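Mar 18, 2023
Posted by Devendra Mittal
4 min read

Workshop notebook: collection tins and the donation counter, Brirneck food drive

Picked up from where Estrella left it in January. The job is still the same: get the coin tins and the tap-to-give boxes ready for the spring street collection, and have the tally agree with what ends up at the bank.

Started with the tins. We have 70 back from the last drive and I went through the lot on the long bench. Most only wanted new labels. The old labels have the previous charity number on them, so they all have to come off regardless of condition. Soaked them in warm water and dish soap, then used a plastic scraper. The metal scraper marks the paint, please leave it in the drawer. Eucalyptus oil takes off what's left of the glue but it smells up the whole room, so do it near the roller door.

20 tins have bad lids. The tab that takes the seal has fatigued where it folds, and two of them snapped in my fingers. Pak-hei thinks we can rivet a new tab over the old slot. I did one as a trial with a 3 mm pop rivet and it took the seal properly, but the rivet tail sticks up inside and catches folded notes on the way down. Will try it again with the tail on the outside and a dab of epoxy over it. If that looks too rough for handing to the public, we buy lids.

Seals: Valentin has ordered the numbered kind from Storkach again. The colour is different this time (blue, they were out of red). Doesn't matter to us, but the briefing sheet for collectors says "check the red seal" in two places and needs changing before it goes to the printer. I have told Waltraud.
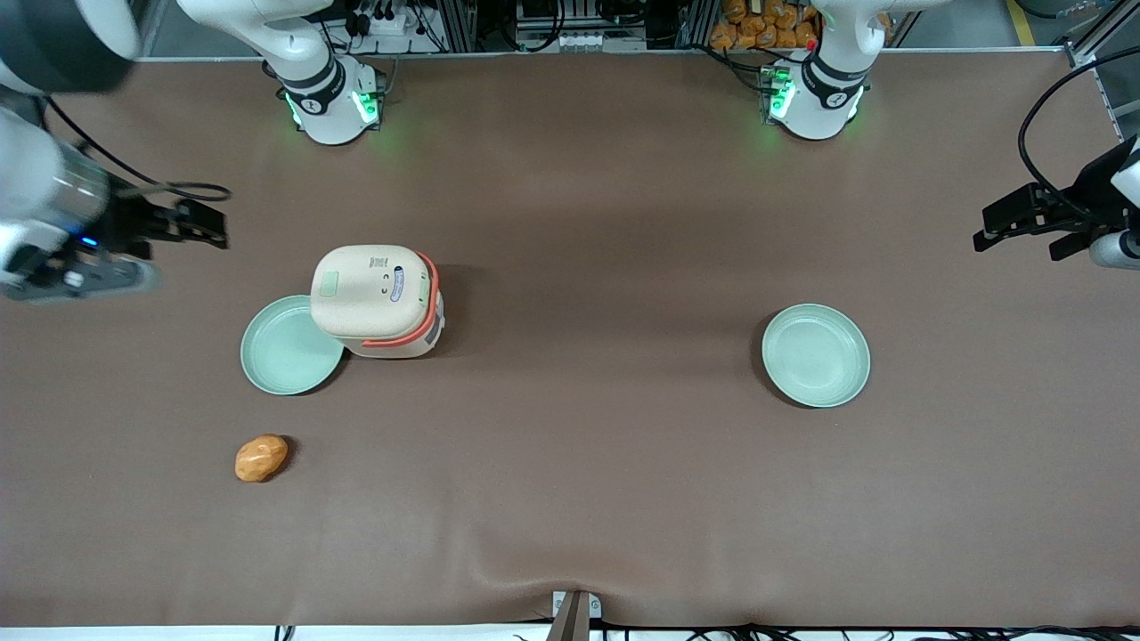

Next, the tap boxes. Box 3 was reported as "dead by ten in the morning". Charged it overnight, left it on with the screen awake, and it ran 316 minutes before it cut out. A shift is four hours, so that should be plenty. My guess is it went out half charged last time. The charging lead in its bag was the thin one with the bent plug, which only works if you hold it at an angle. Cut the plug off and binned it so it can't go back in a bag.

Box 5 has the loose stand. The thread in the base is stripped. Drilled it out and fitted a threaded insert, and it's now solid. Used the last M6 insert, more needed.

Tally sheet. Estrella's version has one line per tin with the seal number, the collector's initials and the counted total. It's good, but the spreadsheet formula stops at row 36, so everything under that was being left out of the grand total. That explains the gap between our figure and the bank's for the Celthorpe day. I extended it to the end of the sheet and re-entered that day from the paper copies. The two totals now match to the cent. I'd rather somebody else checked this before I write to the Celthorpe organisers with a corrected amount. Pak-hei, could you?

Also from the paper copies: three tins from the Pawłowska bakery counter were signed in but never signed out. They are in the 70, I found them by their seal numbers, so nothing is missing. The shop has asked to have them back on the counter this year and would like the smaller size if we have any.

Left to do:

- Second rivet trial, tail outside
- Price for new lids, in case
- M6 inserts, one bag
- New labels (Waltraud has the artwork, waiting on the charity number being confirmed in writing)
- Replacement lead for box 3
- Check of the tally sheet

Stripped tins are on the bottom two shelves, upside down to drain. The ones with bad lids have masking tape across the top and should stay where they are. Boxes 3 and 5 are back in the cabinet with the others, on charge.

Contact the workshop | © 2023 Brirneck Community Workshop | Back to top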